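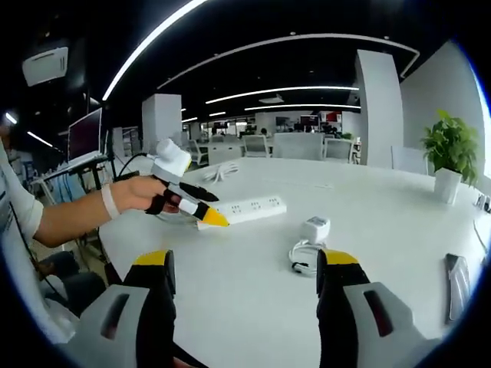 Power strip and cable on a white table.

Search this site Enter keywords Go

The Unplugging Sermon

by Lutz Brandes

Every winter the electric company in Brisside puts the same leaflet in with the bill. The clip art changes and the advice doesn't. Unplug your phone charger. Switch off the power strip behind the television. Your devices are drinking electricity while you sleep, and if you would only get down on your knees every night and pull the plugs, you could save up to 900 kilowatt-hours a year.

I have been a customer for a long time and I have read this leaflet more often than I've read most books I own. For years I did what it said. Then I bought a cheap meter, the kind that sits between the plug and the wall, and I stopped believing it.

Start with the number. There are 8,760 hours in a year, so 900 kilowatt-hours means a bit over a hundred watts, pulled day and night, by things that are supposed to be off. A hundred watts is an old-fashioned light bulb burning in an empty room from one New Year to the next. You'd feel that as heat. If your phone charger were doing even a small share of it, the charger would be warm to the touch with no phone on it. Go and touch yours. Mine was the same temperature as the wall.

When I put the meter on the strip at my desk, with the computer shut down, the monitor dark, the printer asleep and two chargers idling, it read 3 watts. That was the whole strip. Left alone for a year, it comes to a little over 26 kilowatt-hours. At what I pay, that buys a sandwich, and not a good one.

I don't claim that my desk is everybody's desk. The words "up to" in the leaflet are doing a lot of lifting, and I suppose that somewhere in the county there is a house with an old plasma television in every room, four cable boxes and an aquarium, where the number might come true. I would like to meet these people. I have a feeling they don't read the leaflet.

Cable boxes are the fair objection. Some of the older ones really do draw nearly as much power off as on. So do some game consoles if you leave them in the mode where they wake up when spoken to. If you own one, by all means do something about it. But "check your cable box" is a different piece of advice from "unplug everything," and the people who write the leaflets know the difference. They've read the same studies I have, and presumably more of them.

So why does the sermon never change?

Part of the answer is age. The advice was better when it was new. Chargers used to be heavy little bricks with a transformer inside, and they did run warm all day whether anything was connected or not. Televisions kept their tubes ready so the picture would come up fast. Then the standards tightened, the bricks got light, and the waste mostly went away. The leaflet stayed. Advice is cheap to print and there's no one whose job it is to take it out of circulation. We still tell people to let the car warm up, too.

The other part is less innocent, I think. Unplugging a charger is the perfect thing to ask of a customer. It costs the company nothing. It takes effort every day, so it feels like virtue. And if your bill is still high in February, well, did you unplug the charger? Did you do it every night? What about the toaster? The guilt has been handed over along with the leaflet, and the question of why the rates went up again doesn't get asked.

My own bill for the three coldest months last winter came to 1812 kilowatt-hours. I spent a fairly dull weekend working out where it went. Heat took the biggest bite, as it does for anyone with electric baseboards in a drafty house. Hot water was next. The clothes dryer did its part. Then there was a surprise in the basement, a dehumidifier I'd inherited with the house and stopped hearing years ago. I metered it for a week and did the multiplication, and it was on track for 600 kilowatt-hours a year. It had been set to a level of dryness you might want for storing violins. I store paint.

I turned the dial. That took me four seconds, and it beat twenty years of pulling plugs.

The leaflet says nothing about dehumidifiers. It says nothing about the baseboards either, except to suggest a sweater.

There is also a market in this worry now. Pledavero sells a smart power strip that decides for itself when your things are asleep and cuts them off. I borrowed one from my brother-in-law, who likes gadgets. It needs the wireless network, and an app, and an account, and it has a small blue light that never goes out. With nothing plugged into it at all, my meter gave it nearly the same reading as my entire desk. I checked twice. To be fair, he says it's convenient, and he may well be right. I only object to the leaf printed on the box.

Then there's Kim, the app they've been pushing at the library over in Clolholm. You tell it when you unplug something and it gives you points, and the points add up to a tree, a drawing of one. I tried it for a month. I got points for the toaster every morning. A toaster with a plain lever draws nothing at all between slices, because the switch is open and there's nowhere for the current to go. Kim was delighted with me anyway. When I turned down the water heater, the one thing I did that month that mattered, there was no button for it.

Friends tell me I'm being sour about a harmless habit. The argument goes that small steps get people started. You begin with the charger, you get interested, and a year later you're insulating the attic. I've heard this said about recycling, about flossing and about walking to the mailbox, and I would like to see it happen once. What I see in the people I know, and in myself when I was doing it, is closer to the reverse. You do the small thing, you feel paid up, and the attic stays as it was. I pulled plugs faithfully through all the years that dehumidifier was running under my feet. I think I'd have found it sooner if I had been less pleased with myself.

I'll grant one thing without arguing. There are good reasons to unplug something that have nothing to do with the bill. Space heaters shouldn't be left plugged in when you go out, and they shouldn't be on a power strip in the first place. Lightning is a reason. A strip with a scorched socket or a loose one should go in the trash today. A toddler is a reason all by himself. If the company wants to print a leaflet about fire, I'll read it with respect and probably tape it to the fridge.

But on saving power, I'd like an honest sheet of paper. It could be short. Put the big things at the top, with what they use in a year in an ordinary house around here, and let the list run down in order until it gets to the phone charger at the bottom, with its tiny number next to it in the same size type. Tell renters which of these they can do anything about and which they should raise with the landlord. Lend out meters. The library has fishing rods you can borrow, so it could surely manage a drawer of meters.

I wrote to the company and suggested this. The reply thanked me for my interest in saving energy and enclosed a leaflet.

So the strip under my desk stays on now, all night, all year. I've had a few remarks about it from visitors, one of whom flew in from a beach vacation to make hers. I offered to show her the meter. She said she didn't need to see numbers, she just thought it was the right thing to do, and before she went to bed she reached down and switched it off. It took me a while the next morning to work out why the printer was dead.

Last updated: June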